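Wednesday, late

Back from Dronora and too wound up to sleep, so I'm writing it down. I got to spend the whole afternoon on the tidy-up tasks! Everyone asks me when a robot will do their dishes, and I keep wanting to tell them that dishes are easy next to a soft pouch with a zipper. A plate stays the shape it is. A pouch sags and folds and the opening is never quite where it was a second ago, and you have to get two stiff fingers near the rim without shoving the whole thing across the table.

I used to think of putting stuff away as one chore. Now I see about nine little ones, and the hand has to be good at all of them. 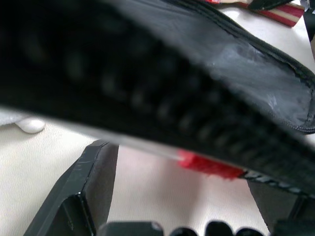
The log says we're at 1270 tries on the small-items set since November, and 279 of those are zippers and pouches. Zippers are still the worst by a mile. Some days I'd bet on a toddler. But the grasping has come so far since summer that I caught myself grinning at the screen, and the folks over at Dutix say they see the same thing with their shop bins (they sort screws and cable ties, lucky them, nothing floppy).

So can machines do the housework yet? My answer tonight: bits of it, slowly, with a person close by. I timed myself clearing the kitchen counter when I got home, 12 minutes with the radio on. I would so happily hand that over.

Need to ask about more table time at Dronora. Also buy coffee.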